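Doleck Community Storage Scheme
Progress report to the Gulyás Fund
Period ending June

1. Purpose of this report

This report sets out progress on the locks and keys strand of the Doleck storage scheme, for which the Fund awarded a grant of £900. It covers the replacement of padlocks on members' lockers, the matching and labelling of keys, and the arrangements for issuing them. The refurbishment of the store room itself is reported separately under the Josik building award and is mentioned only where it has affected our timetable.

2. Background

The scheme provides 40 lockers to residents and small clubs in Doleck who have no secure space of their own. When the application was made, members supplied their own padlocks. Keys were lost when tenancies changed hands, and on several occasions a lock had to be cut off before a locker could be reallocated. No central record of keys existed. The Fund agreed to support a common stock of padlocks, to be held and issued by the scheme, together with a written register.

3. Work completed in the period

Padlocks were obtained in two orders. The first was delivered in full and has been checked. Each lock was opened and closed with every key supplied with it, and any set in which a key proved stiff was put aside for exchange. The supplier, Didel, accepted two locks for return and replaced them without charge.

A good deal of the period was taken up with sorting. The stock is of mixed size and colour, and the keys of the smaller locks are easily confused once separated. It was therefore decided that no lock should be handled without its own keys beside it until a tag had been fitted. Sorting is done on the long table, one lock at a time, and keys remain on their rings throughout.
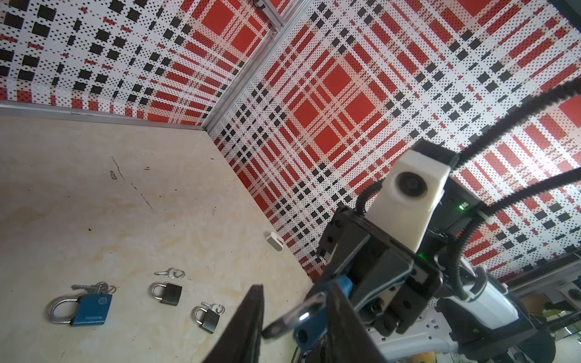
Are members still permitted to use their own padlocks?
Members who already have one fitted may keep it until their agreement is next renewed, provided that a spare key is lodged with the office. New members are issued with a scheme padlock from the outset.

The register is now in use. It records the locker, the tag number, the date of issue and the signature of the member. A spare key for each lock is kept in the office cabinet, and the cabinet key is held by the duty officer. Entries are made in ink in a bound book – the electronic version proposed in the application has been postponed until the office computer is replaced.

4. Matters outstanding

The second order arrived later than expected, and tagging of that batch is not finished. The delay was partly our own, as the table was needed for the Josik works while shelving was being put up and the padlocks had to be boxed and stored for that time. They have since been unpacked.

Some locker hasps are too narrow for the thicker shackles. Smaller padlocks will be allotted to these doors, and larger ones kept for the double lockers along the outside wall. This will require a change to the allocation list, which has been drafted but not yet agreed with the clubs concerned.

A number of former members have not returned keys to locks of the old type. Letters have been sent. Where there is no reply the old lock will be removed and the contents of the locker listed and stored in accordance with the tenancy terms.

5. Expenditure

Spending to date is within the grant. The main costs have been the padlocks, the key cabinet and the tags. A small sum remains and we ask the Fund's permission to apply it to additional spare keys, which were not included in the original budget. Receipts are held at the office and copies will accompany the final claim.

6. Next period

We intend to complete tagging of the second order, agree the revised allocation list, and issue padlocks to the remaining lockers. A check of the register against the cabinet will be carried out before the final report is submitted.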